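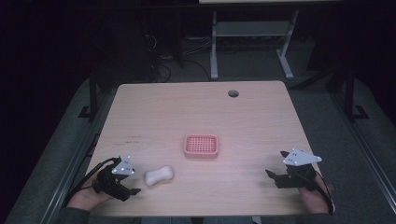

Werkstattbuch Standort Buvton, Januar
Eintrag: Seifenschalen und Stückseife für die Waschplätze, Teil 2
Eingetragen von: O. Brekke
Gegengelesen: J. Lie

Anlass
Die Umstellung der Waschplätze von Flüssigseife auf Stückseife ist im vorigen Eintrag begründet und wird hier nicht wiederholt. Offen geblieben war die Wahl der Schale. Die bisher verwendeten flachen Keramikschalen ohne Ablauf sind nach einhelliger Auffassung der Nutzer ungeeignet: Das Wasser steht, die Unterseite der Seife weicht auf, und der Rückstand muss mit dem Spachtel entfernt werden. Lie hat daher bei Kristiansen Muster mit durchbrochenem Boden angefordert.

Vorliegendes Muster
Kunststoff, lachsrosa, rechteckig mit gerundeten Ecken und umlaufend erhöhtem Rand. Der Boden ist als Raster kleiner quadratischer Öffnungen ausgeführt. Die Farbe war nicht bestellt. Laut Lieferschein ist Grau erst mit der nächsten Sendung verfügbar; für die Beurteilung ist dies ohne Belang, für die spätere Beschaffung ist Grau oder Weiß vorzusehen.

Seife: Pinevier, unparfümiert, cremeweiß, länglich, Enden gerundet, in der Mitte leicht eingezogen. Die Einziehung erleichtert das Greifen mit einer Hand. Sie hat allerdings zur Folge, dass das Stück in der Schale je nach Lage unterschiedlich aufliegt. Dies ist bei der Auswertung zu berücksichtigen und wurde im ersten Durchgang leider nicht notiert.

Arbeitsplatz
Die Handhabung wurde am hellen Tisch mit den gerundeten Ecken vorgenommen, die Nassversuche ausschließlich am Becken im Nebenraum. Auf dem Tisch ist kein Wasser zu verwenden. Der Boden ist mit Teppich ausgelegt, und durch die Kabeldurchführung in der Platte läuft jede Flüssigkeit ungehindert nach unten. Brekke hat dies bei früherer Gelegenheit mit Kaffee nachgewiesen.

Auf der linken Seite der Platte befinden sich schwache dunkle Spuren. Ob es sich um Stift oder um Abrieb handelt, ist ungeklärt. Sie sind im Übergabeprotokoll der Möbel von Vustwood nicht aufgeführt. Lie wird gebeten, an einer kleinen Stelle einen Reinigungsversuch mit Spülmittel und weichem Tuch vorzunehmen. Scheuermilch ist auf dieser Oberfläche nicht zulässig.

Durchführung Handhabung
Ausgangslage: Schale mittig auf dem Tisch, Seife links davor, näher an der Vorderkante. Das Stück wird aufgenommen, in die Schale gelegt, wieder herausgenommen und an den Ausgangsort zurückgelegt. Dieser Ablauf wurde 30 Mal vorgesehen, mit trockener Seife.

Beobachtungen:
Der erhöhte Rand hält das Stück zuverlässig in der Schale. Beim Herausnehmen ist er dagegen eher hinderlich, sofern die Seife längs an der Wand anliegt. Es empfiehlt sich, an den gerundeten Enden anzusetzen oder das Stück zunächst zur Mitte zu schieben.

Die Schale verrutscht auf der glatten Platte bereits bei leichtem seitlichem Druck. Am Beckenrand dürfte dies noch stärker ins Gewicht fallen. Muster mit Gummifüßen bei Kristiansen anfragen.

Schräg eingelegt, stützt sich die Seife auf dem Rand ab und trocknet dann erfahrungsgemäß besser. Als Gebrauchsanweisung ist das jedoch nicht durchsetzbar.

Durchführung Nassversuch
Seife unter fließendem Wasser angefeuchtet, eingelegt, Schale auf Küchenpapier gestellt, Ablauf beobachtet. Beginn nach der Mittagspause, letzte Ablesung um 16 Uhr. Das Wasser läuft durch das Raster zunächst zügig ab. In einzelnen Öffnungen unter der Auflagefläche bleibt ein Film stehen, der sich erst nach Anheben der Schale löst. Die Oberseite der Seife war bei der letzten Ablesung trocken, die Unterseite noch klebrig. Gegenüber der Keramikschale ist das eine deutliche Verbesserung; ein Aufweichen war nicht festzustellen.

Einschränkung: Das Küchenpapier saugt. Am Becken steht die Schale auf Edelstahl, dort fehlt diese Wirkung. Der Versuch ist ohne Papier zu wiederholen, bevor eine Empfehlung an die Verwaltung ergeht.

Reinigung
Seifenreste setzen sich in den Ecken der quadratischen Öffnungen fest. Warmes Wasser und eine ausgediente Zahnbürste genügen. Runde Öffnungen wären vermutlich leichter sauber zu halten, stehen im Sortiment aber derzeit nicht zur Auswahl. In den Putzplan ist die Schale wöchentlich aufzunehmen, zusammen mit den Siphons.

Anmerkung J. Lie
Zustimmung zum Ablauf, Vorbehalt beim Rand. Nach meiner Einschätzung ist ein niedrigerer Rand ausreichend, wenn die Schale fest steht. Die Frage der Standfestigkeit sollte daher zuerst geklärt werden. Ferner bitte ich, die Lage der Einziehung (aufliegend oder seitlich) künftig bei jedem Durchgang zu vermerken, andernfalls sind die Trockenzeiten nicht vergleichbar.

Antwort O. B.: Wird ab dem nächsten Durchgang vermerkt. Die vorhandenen Ablesungen bleiben stehen, sind aber als vorläufig gekennzeichnet.

Offene Punkte
- Nassversuch ohne Papier, auf Edelstahl (Brekke)
- Anfrage Kristiansen: Gummifüße, Farbe Grau, Lieferzeit (Lie)
- Spuren auf der Tischplatte, Reinigungsversuch, Ergebnis hier nachtragen (Lie)
- Zwei Keramikschalen aus dem Waschraum Erdgeschoss vorerst aufbewahren, als Vergleich
- Seife nach Gebrauch vollständig trocknen lassen, erst dann in die Schachtel zurück. Das zuletzt abgelegte Stück klebte am Karton.

Nachtrag, gleicher Tag
Kristiansen teilt telefonisch mit, dass die Ausführung mit Gummifüßen lieferbar ist, jedoch mit einem anderen Bodenraster. Maße werden nachgereicht. Bis dahin keine Bestellung auslösen. Das lachsrosa Muster verbleibt im Schrank neben dem Becken, oberes Fach - bitte nicht in die Teeküche mitnehmen.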